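Crabtree at the Culdale Playhouse: go for the second act

Filed under: Stage & Musicals | Reviews

Last updated: September

14 comments | 373 shares

I'll admit I bought my ticket to Crabtree for Dae-han Tak and nobody else (I've been a fan since his soap days), and for the first twenty minutes I was worried. The opening number drags, the jokes about the village fete land with a thud, and the band was far too loud from where I sat.

Then Phyllis Cropper comes on as the landlady and everything wakes up! She gets one big song, "Rent Day," and she sings it almost standing still. The 218 of us in the stalls went completely quiet. Tak is good too, funnier than he ever got to be on TV, though his dancing needs another week.

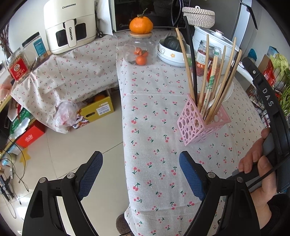

Is it worth the money?

Mostly, yes. I paid $104 for my seat, which made me wince, but the balcony is a lot cheaper and my friend Amber could hear every word up there. Skip the souvenir program – it's all ads.

Keith Lightfoot takes over from Tak when the show moves to Fluvdale, and I may well go again to see what he does with the part.

Three and a half stars.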